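How Cloth Is Made

Cloth is a flat sheet made from threads. A thread is called a yarn when it is meant for making cloth. Yarn is made of fibers, and fibers are thin hairs of cotton, wool, or plastic. One cotton fiber is too short and weak to be useful alone. When many fibers are twisted together, they grip each other and the yarn becomes strong. This twisting is called spinning.

There are two main ways to turn yarn into cloth: weaving and knitting.
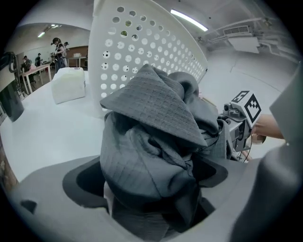

Weaving uses two sets of yarn. The first set, the warp, is stretched tight on a machine called a loom. The second set, the weft, passes over and under the warp, from one side to the other and back. The two sets cross at right angles. On some cloth the crossings are easy to find, as in the dark gray fabric with its fine grid pattern. Most woven cloth does not stretch much along the yarns. It stretches more if you pull it from corner to corner – this direction is called the bias.

People have woven cloth for thousands of years. Early looms were worked by hand. In a modern mill such as the one at Kirnside, one loom can hold 3000 warp yarns, and a worker ties in new ones when the old ones run out.

Knitting uses loops. Each new loop is pulled through the loop before it. A row of loops can open and close a little, so knitted cloth stretches and springs back. T-shirts, socks, and most sweaters are knitted. If one loop breaks, the loops next to it may come undone and leave a ladder.
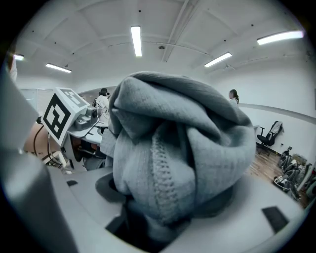
Hülya Sezer writes that her class tested this with two strips of cloth, each 16 centimeters long. They hung the same small weight from both. The knitted strip grew by almost 2 centimeters, and the woven strip stayed the same length as far as their ruler could show. She adds that the strips should be cut in the same direction as the yarns, or the woven one will stretch too.

Words to know
Bias: the slanted direction across woven cloth
Warp: yarns held tight on the loom
Weft: yarns that cross the warp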